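Second arm is up, and what I'd do differently

24th June

The second arm has been on the bench since the middle of May and as of last night both of them run from the same script. I've put off writing this up because I kept thinking one more evening would finish it. It didn't, but it's far enough along to be worth some notes.

For anyone who missed the earlier posts, the goal is a two-arm setup that can hold a part with one hand and work on it with the other. I named the project Fledamlow when it was one arm clamped to a kitchen counter, and the name stuck. It now lives in the back corner of Ogola, the shared workshop I pay into, where I can leave things set up between visits. That alone has saved me more time than any part I bought.

Power was the first problem. I had been running the first arm from a bench supply and assumed I could hang the second one off the same output. Under a slow move it was fine. When both arms lifted at once the voltage sagged and the wrist motors on the far arm dropped off the bus. I spent two evenings blaming the cable before I put a meter on it. Each arm now has its own supply, with the grounds tied together at one point, and I haven't lost a motor since.

Motor IDs were the second problem, and entirely my fault. I set up the new arm with the same IDs as the old one, because I copied the config file and forgot. Two motors answering to the same number gives you garbage that looks a lot like a bad connector. If you are building a pair, change the IDs one motor at a time before anything is bolted together, and write the number on the housing.

The camera mount took five versions. The first one put the camera too low and half the view was gripper. The second was fine until the arm folded up, and then the USB plug hit the link behind it. Three and four were attempts to route the cable somewhere sensible. Version five leaves the cable a big loose loop, and I've stopped caring how it looks. A tight cable pulls on the connector every time the joint turns, and I have already replaced one connector.

Rogelio Barredo, who has the bench across from mine, printed the last two versions for me on his machine while mine was down with a clogged nozzle. He also talked me into adding more walls and less infill. The mount is stiffer for it, and I can tell from the calibration numbers.

On calibration: I use a plain checkerboard on a stiff backing. My first board was paper taped to cardboard, and it curled overnight. With that board the two arms disagreed about where the table was by enough to miss a small part completely. The flat board fixed most of it. I now take 30 poses per run and throw out any that were blurred. It's a dull half hour and I do it again whenever I take a camera off.

The gripper fingers are printed too. I went with a wide curved shape because I wanted to pick up odd things without lining up perfectly. They work well on anything fist sized and badly on anything flat.
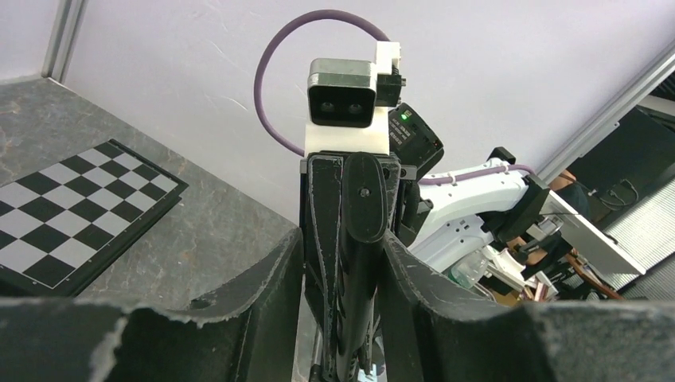
The software is less interesting. I wrote a small program called Fingate that sits between the planner and the two arms and refuses any command that would bring them closer than a set distance. It's a crude check. Each link is treated as a capsule and the program measures the gap between every pair. I started with the limit at 152 mm, which was so cautious that the arms couldn't reach the same object. I've been bringing it down a little each week and watching what happens with my hand on the stop button.

Zulkifli Kwok looked over the code and found that I was checking the gap only at the end of each move and not along the way. That explained a knock I'd heard one evening and couldn't find the cause of. It checks at every step now. The log from Saturday has 3,644 steps in it and no contact.

Still on the list: proper strain relief at the base, a cover for the exposed terminals on the supplies, and a pair of softer pads for the fingers. I also want to move the logging off my laptop, since the fan noise drives everyone at Ogola a bit crazy. I ordered terminal covers from Ondus last week and they haven't shipped. When they get here I'll redo the base wiring on both arms and post the diagram, including the pinout that a couple of you asked for in the comments.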